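About us

Corard Upholstery
Seats, benches and ottomans, covered and re-covered in Erkside

Corard is a small upholstery workshop in Erkside. We make wide, low seating for homes, waiting rooms and changing rooms, and we put new fabric on old pieces which still have a good frame. We are 4 people in the workshop and one in the office, and the one in the office also sews when October comes and everybody wants the sofa ready before the holidays.

The building is older than the company. Over the street door is the year 1862 cut into the stone, and for a long time it was a place for storing grain. The floor is a little crooked because of this. We put our cutting table on blocks to make it level, and we check it again every spring.

What we make

Our main work is the big flat seat without arms. Customers call it a daybed, a bench or an island, and we write on the order whatever name they use. It has a rounded front edge and soft corners, so that you can sit on any side of it and the edge does not press under the knee. To make a rounded edge run straight over a long piece is the most difficult part of our work. The foam must be shaped before the fabric is on, and the fabric must be pulled with the same strength everywhere. When one hand pulls stronger, you see a wave, and then we take the staples out and begin again.

We offer over 385 fabrics, but most people in the end choose a gray. We understand this very well. A light gray with a fine weave and a small speckle goes with almost every wall, it does not look heavy in a big size, and crumbs and small threads are not so visible on it as on a plain dark cloth. Our own gray is called Umali. We have it in 2 weights, one for homes and one for public places, and from a distance you cannot tell them apart.

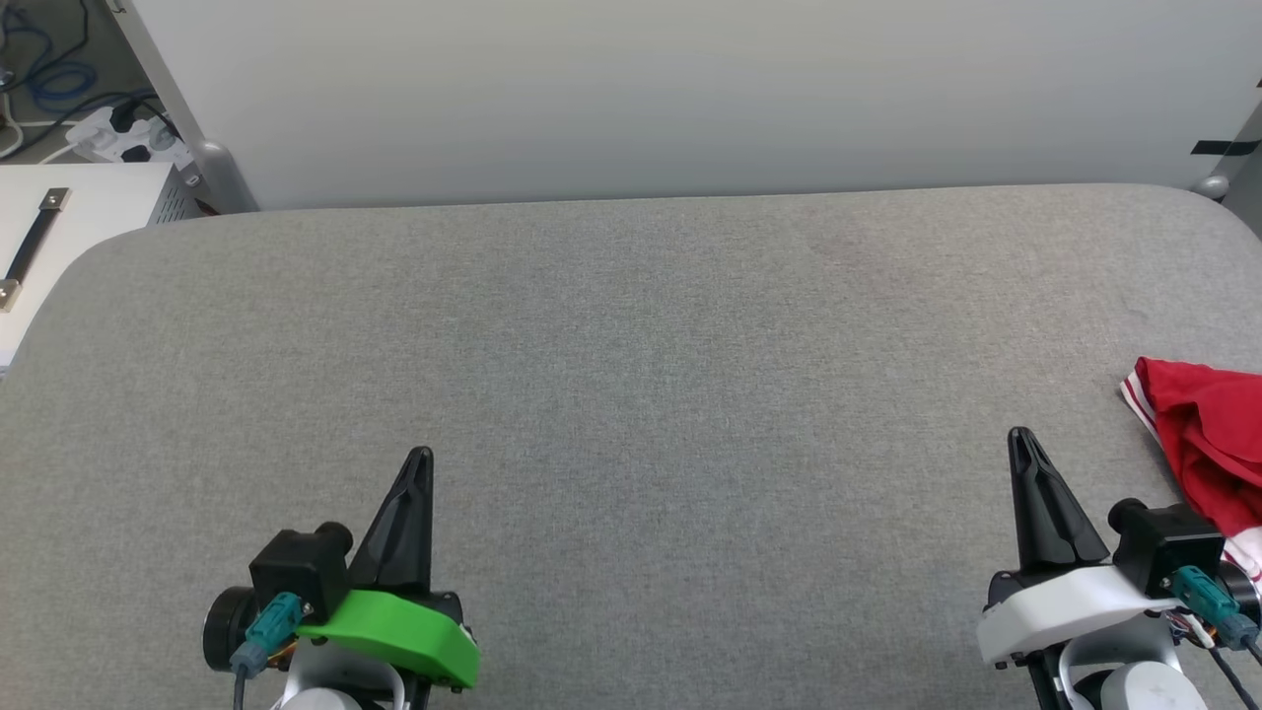
A seat of this size is seldom used only for sitting. People fold the washing on it, they put tomorrow's clothes on it, children leave the sports things there and go to eat. When we ask customers how they will use the piece, many say "for guests", and when we visit one year later it is full of shirts. We now think about this from the beginning. The top is made firm enough that a pile of folded clothes stays standing, and we advise to keep the surface flat, without buttons, because buttons collect dust and zippers catch on them.

Please tell us if you plan to put damp towels or new, strongly colored clothes on a light fabric. Some red and dark blue dyes can go into the weave. For such use we can sew a loose top cover which you take off and wash at low temperature. It costs more, but less than a new covering of the whole seat.

How we work

You can come with your measurements, or we come to you if you live in Erkside or in Ovarport. We look at the room, the door and the stairs. The stairs are important! Two times in our first year we made a seat which could not go up, and since then we make all long pieces in parts which are joined underneath.

After the visit you receive a drawing and a price. We lend you fabric samples to take home, bigger than the usual small squares, and we ask you to look at them in the morning and also in the evening with the lamp on. The samples should come back to us, please – other customers are waiting for them.

Old furniture is also welcome. We open one corner first and show you what is inside before you decide. Sometimes the padding can stay, and then we are happy to leave it.

Care of your seat

Use a vacuum cleaner with a soft brush, along the weave. Turn the loose cover sometimes, if you have one. For a stain, use a clean white cloth with cool water and press, do not rub. If it does not go away, call us before you try something from a bottle.

Visiting

The workshop entrance is in the yard, behind the street door. Please ring and wait a little, the sewing machines are loud.

Page updated Sep 5, 2025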